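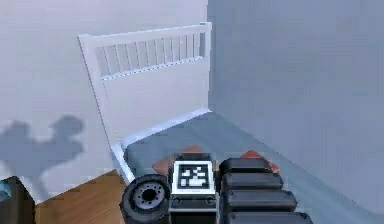
Fixed base distance for bed tasks in sim?

morsy_2
22 Apr 2026
We're writing house rules for simulated bedroom tasks and I want one on where the base may stop. My draft says no part of the arm goes over the mattress until the base is parked and locked. Does anyone enforce that?

Gostadska
We do. Base locked, then arm out. Any contact with a headboard or side rail fails the episode, even a light brush.

pusberg75
Failing on a brush is too strict. People bump bed frames all day. We log the force and only fail above a limit.

Gostadska
Your contact forces in sim depend on the solver settings. I don't trust them enough to set a limit -- contact or no contact is something I can check.

sullia_lab
Agree with Gostadska on hard furniture. For cloth and the mattress you have to allow contact or there is no task. Write two lists.

pusberg75
Fine, two lists. I'd still keep the force log. We reran 1494 episodes in July and the log found a bad collision mesh on a rail.

morsy_2
Two lists plus the log works for me. What about the marker on the gripper, does it have to stay in view?

sullia_lab
Only during calibration. Put that in its own section.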